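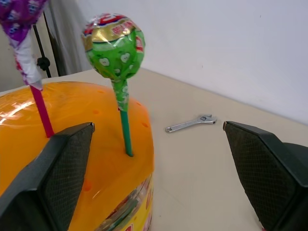 Lollipops standing in the lid of an orange container.

How to read a student arts grant before you apply

Drama and music students get told to apply for everything. I wouldn't. Some small grants cost more in time and fees than they pay, and the ads rarely mention it.

Start with the money. The Emance award says "up to $3,000" on its front page. Scroll to the rules and most winners get $1,000, paid in two parts, the second after you send receipts. Budget on the lower figure.

Next, look for a fee. Bremton charges $55 to enter, plus $22 if you want written feedback on your audition tape. A fee doesn't make it a scam, but ask how many awards were made last year. If the reply is vague, keep your $77.

Then check what counts as hardship. Some funds want a letter from your school, others want bank statements. Marama Ellery, who sings mezzo and has applied to more of these than I have, sends a one-page budget with rent, lessons and travel on separate lines. Copy that. Skip the paragraph about your lifelong dream — every applicant has one.

Read the publicity clause too. "Reasonable appearances" can mean one lunch or a whole summer of unpaid recitals. Get dates in writing before you sign.

Last, send it early. Portals choke on large video files, and a Thursday midnight deadline may be midnight in another time zone.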